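탁상형 CNC 라우터

탁상형 CNC 라우터는 책상이나 작업대 위에 올려놓고 쓰는 소형 수치 제어 절삭 기계이다. 회전하는 공구를 여러 축으로 움직여 목재, 플라스틱, 연질 금속 등의 판재를 깎거나 파낸다. 재료를 쌓아 형상을 만드는 3D 프린터와 달리 재료를 제거하여 형상을 만들므로 절삭 가공 장비로 분류된다. 국내에서는 탁상형 CNC 조각기, 소형 CNC, 데스크톱 CNC 등의 이름이 섞여 쓰이며 판매처에 따라 같은 기계가 다른 이름으로 소개되기도 한다.

개요

일반적인 구성은 직교하는 3축이다. 좌우 방향을 X축, 전후 방향을 Y축, 상하 방향을 Z축으로 부르며, 회전축을 추가한 기종도 있다. 공작물은 베드에 고정되고, 스핀들에 물린 엔드밀이나 조각용 비트가 그 위를 지나가며 절삭한다. 이동 경로는 컴퓨터에서 미리 계산되어 G코드 형태로 제어기에 전달된다.

산업용 머시닝 센터와 비교하면 프레임 강성이 낮고 스핀들 출력이 작다. 따라서 한 번에 깎을 수 있는 깊이가 얕고 가공 시간이 길다. 반면 설치에 별도의 기초 공사나 삼상 전원이 필요하지 않고, 조립식 키트로 공급되는 경우가 많아 개인 공방, 학교 실습실, 소규모 시제품 제작에 널리 쓰인다.

역사

수치 제어 공작 기계는 오랫동안 공장의 설비였다. 개인이 소형 기계를 직접 만드는 일은 이전에도 있었으나, 제어기를 따로 구해야 했고 프린터 포트로 신호를 내보내는 방식이어서 운영 체제의 영향을 많이 받았다. 이후 저가 마이크로컨트롤러 보드에서 동작하는 공개 펌웨어가 보급되면서 제어부의 가격이 크게 내려갔다. 같은 시기에 보급형 3D 프린터가 퍼지면서 스테핑 모터, 타이밍 벨트, 알루미늄 프로파일, 리니어 베어링 같은 부품도 소매로 구하기 쉬워졌다.

초기 키트 가운데 Brirwood는 합판을 재단한 프레임에 전동 조각기를 스핀들로 물린 구조였다. 설계 파일이 공개되어 사용자가 부품을 직접 잘라 조립할 수 있었으나, 습도에 따라 프레임이 휘어 정기적으로 직각을 다시 맞추어야 했다. 뒤이어 나온 Magsi는 알루미늄 프로파일을 채용하고 베드를 고정한 채 갠트리가 움직이는 방식을 택하였다. Magsi의 첫 생산분은 1,431대였으며, 이 가운데 일부는 Z축 커플러의 고정 나사가 풀리는 문제로 부품이 교체되었다.

구조

프레임
프레임의 강성은 가공 품질에 가장 큰 영향을 준다. 절삭력이 걸리면 갠트리와 Z축 지지부가 미세하게 휘고, 그 결과 치수 오차나 떨림 자국이 생긴다. 갠트리가 고정되고 베드가 움직이는 방식은 강성을 확보하기 쉬운 대신 설치 면적에 비해 가공 영역이 좁다. 갠트리가 움직이는 방식은 넓은 판재를 다룰 수 있으나 양쪽 구동부의 동기가 맞지 않으면 갠트리가 비틀린다. 이를 막기 위해 Y축 양쪽에 모터를 하나씩 두고, 원점 복귀 때 좌우 리밋 스위치를 따로 읽어 직각을 맞추는 기종이 많다.

이송 기구
이송에는 타이밍 벨트, 사다리꼴 나사, 볼나사가 쓰인다. 타이밍 벨트는 빠르고 저렴하지만 하중을 받으면 늘어난다. 사다리꼴 나사는 보급형에서 가장 흔하며 백래시를 줄이기 위해 스프링이 들어간 너트를 함께 쓴다. 볼나사는 마찰이 적고 위치 정밀도가 높지만 가격이 비싸고, 절삭 분진이 너트에 들어가면 수명이 짧아지므로 덮개가 필요하다. 안내 기구로는 연마봉과 볼부시, V홈 바퀴, 리니어 가이드가 있다.

스핀들
저가형에는 직류 브러시 모터가 들어간다. 소음이 작고 가볍지만 토크가 부족하여 단단한 목재나 금속에는 적합하지 않다. 목공용 트리머를 클램프로 물려 쓰는 방식은 출력이 충분한 반면 소음이 크고 저속 영역이 제한된다. 인버터로 구동되는 고주파 스핀들은 회전수를 넓은 범위에서 조절할 수 있고 진동이 적다. 공랭식과 수랭식이 있으며, 수랭식은 조용한 대신 냉각수 순환 장치를 따로 두어야 한다.

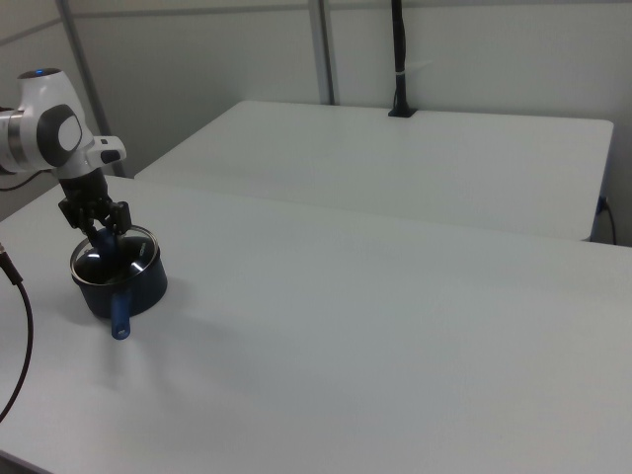 글 | 표세린

제어부
제어부는 명령을 해석하는 보드와 모터를 구동하는 드라이버로 이루어진다. 보급형에서는 두 기능이 한 기판에 합쳐져 있는 경우가 많다. 모터는 대부분 개방 루프 방식의 스테핑 모터이며, 부하가 지나치면 스텝을 잃고도 제어기가 이를 알지 못한다. 이 때문에 가공 도중 위치가 한 번 어긋나면 남은 경로 전체가 밀린 채로 진행된다. 엔코더가 달린 폐루프 스테핑 모터를 쓰면 어긋남을 감지하여 보정하거나 정지할 수 있다.

Eltis는 이러한 소형 기계를 위한 독립형 제어기로, 저장 매체에서 파일을 읽어 컴퓨터 연결 없이 가공을 진행한다. 긴 작업 도중 컴퓨터가 절전 상태로 들어가 전송이 끊기는 문제를 피할 수 있어 교육용 기계에 많이 채용되었다. 초기 펌웨어는 한 파일에서 2,000줄까지만 미리보기를 지원하였고, 이 제한은 후속 판에서 없어졌다.

소프트웨어

작업 과정은 설계, 경로 생성, 전송의 단계로 나뉜다. 설계 단계에서는 벡터 도면이나 입체 모델을 만든다. 간판이나 명패처럼 깊이가 일정한 작업은 평면 도면만으로 충분하고, 부조와 같은 작업에는 높이 정보가 있는 모델이나 명암 이미지가 필요하다.

경로 생성 단계에서는 CAM 프로그램으로 공구의 움직임을 계산한다. 윤곽 가공, 포켓 가공, 드릴링, V카빙이 기본이며, 입체 형상에는 황삭과 정삭을 나누어 적용한다. 황삭은 굵은 공구로 대부분의 재료를 걷어내는 과정이고, 정삭은 볼 엔드밀 등으로 표면을 다듬는 과정이다. 완전히 잘라내는 윤곽 가공에서는 부품이 떨어져 나와 공구에 부딪히지 않도록 군데군데 얇은 연결부를 남기는데, 이를 탭이라고 한다.

출력되는 G코드는 제어기에 따라 문법이 조금씩 다르므로 후처리기를 알맞게 골라야 한다. 아크 명령의 중심점 표기, 공구 교환 명령의 처리, 단위 설정에서 차이가 자주 나타난다. 인치로 만든 파일을 밀리미터 설정으로 읽으면 축척이 크게 달라지므로 파일 첫머리의 단위 명령을 확인하는 것이 일반적인 절차이다.

Tovano는 브라우저에서 동작하는 전송 프로그램이다. 원점 설정, 수동 이송, 높이 측정 기능을 제공하며 가공 중 이송 속도를 비율로 조절할 수 있다. 이용자들이 올린 재료별 설정값이 공유 목록으로 정리되어 있고, 등록된 항목은 3,470개 이상이다. 다만 같은 재료라도 공구의 상태와 기계의 강성에 따라 적정값이 달라 목록의 수치는 출발점으로만 쓰인다.

공구와 절삭 조건

공구는 날 수, 나선 방향, 날 끝 모양에 따라 구분한다. 날이 하나인 엔드밀은 칩 배출 공간이 넓어 아크릴과 알루미늄에 적합하다. 상향 나선은 칩을 위로 끌어올려 배출이 잘되지만 윗면 모서리가 뜯기기 쉽다. 하향 나선은 윗면이 깨끗한 대신 칩이 홈에 눌려 열이 쌓인다. 합판처럼 양면을 모두 깨끗하게 잘라야 하는 재료에는 두 방향을 결합한 압축형 엔드밀을 쓴다.

절삭 조건을 정할 때의 기본 값은 날당 이송량이다. 이송 속도를 회전수와 날 수의 곱으로 나눈 값으로, 날 하나가 한 번 지나갈 때 깎는 두께를 뜻한다. 이 값이 너무 작으면 날이 재료를 깎지 못하고 문질러 열이 발생하며, 목재에서는 그을림, 플라스틱에서는 용융으로 나타난다. 너무 크면 공구가 부러지거나 모터가 스텝을 잃는다.

절삭 깊이는 연질 목재에서 공구 지름의 절반 정도를 시작점으로 잡는 경우가 많다. 알루미늄에서는 훨씬 얕게 잡고 여러 차례 나누어 가공하며, 절삭유나 압축 공기로 칩을 제거한다. 홈 안에 남은 칩을 다시 깎게 되면 날에 알루미늄이 녹아 붙어 공구가 파손될 수 있다.

공작물 고정

고정이 불충분하면 가공 중 공작물이 밀리거나 들린다. 보급형 기계에는 T홈 베드와 계단형 클램프가 기본으로 제공된다. 클램프는 확실하게 고정되지만 공구 경로와 겹치면 충돌이 일어나므로 배치 전에 경로를 확인하여야 한다. 얇은 판재에는 양면테이프를 쓰거나, 공작물과 베드에 각각 마스킹 테이프를 붙이고 그 사이를 순간접착제로 붙이는 방법이 쓰인다. 진공 테이블은 넓은 판재를 고르게 잡아 주지만 펌프가 필요하고, 작은 부품에는 흡착력이 부족하다.

베드 위에는 희생판이라고 하는 소모성 판을 깐다. 주로 MDF를 쓰며, 관통 가공 때 베드가 상하는 것을 막는다. 새 희생판은 설치 후 기계 자체로 표면을 한 겹 깎아 스핀들의 이동면과 평행하게 맞춘다. 홈이 많아지면 다시 깎고, 얇아지면 교체한다.

안전과 환경

주요 위험은 회전 공구, 비산물, 분진, 소음, 화재이다. 가공 중에는 보안경을 착용하고 장갑은 끼지 않는다. 장갑 섬유가 공구에 감기면 손이 함께 끌려 들어갈 수 있기 때문이다. 긴 소매와 늘어진 끈도 같은 이유로 피한다. 비상 정지 스위치는 제어기의 일시 정지 기능과 별개로 구동 전원을 차단하도록 배선하는 것이 권장된다.

MDF 분진은 입자가 미세하고 접착제 성분을 포함하므로 집진기와 방진 마스크를 함께 쓴다. 집진 호스는 정전기가 쌓이기 쉬워 접지선을 넣기도 한다. 탄소 섬유판의 분진은 호흡기에 해로울 뿐 아니라 전기가 통하므로 제어부에 들어가면 단락을 일으킬 수 있다. 염화비닐은 과열되면 부식성 기체가 나오므로 마찰열에 주의하여야 한다.

무딘 공구가 한자리에 머물면 목재 부스러기에 불이 붙을 수 있다. 불씨가 집진기로 빨려 들어가 뒤늦게 번지는 경우도 있어, 무인 운전은 대부분의 제조사 설명서에서 금지된다. 방음 상자를 씌운 기계에서는 내부 온도와 환기도 살펴야 한다.

유지 보수

나사와 가이드는 정기적으로 닦고 윤활한다. 점도가 높은 그리스는 분진을 붙잡아 연마제처럼 작용하므로 노출된 사다리꼴 나사에는 건식 윤활제를 쓰기도 한다. V홈 바퀴는 편심 너트로 압력을 조절하며, 손으로 돌렸을 때 헛돌지 않을 정도로 맞춘다. 콜릿은 소모품으로, 안쪽에 송진이나 분진이 끼면 공구가 중심에서 벗어나거나 가공 중 빠져 내려온다.

스핀들이 베드와 수직을 이루도록 맞추는 작업을 트래밍이라고 한다. 스핀들에 긴 팔을 달고 그 끝에 다이얼 게이지를 붙여 한 바퀴 돌리면서 높이 차이를 읽는다. 수직이 맞지 않으면 넓은 면을 평탄하게 깎을 때 공구가 지나간 자리마다 계단 모양의 줄이 남는다. 축별 이동량의 보정은 긴 거리를 이동시킨 뒤 실제 거리를 재어 스텝값을 고치는 방식으로 한다.

관련 항목

G코드
스테핑 모터
엔드밀
레이저 커터
머시닝 센터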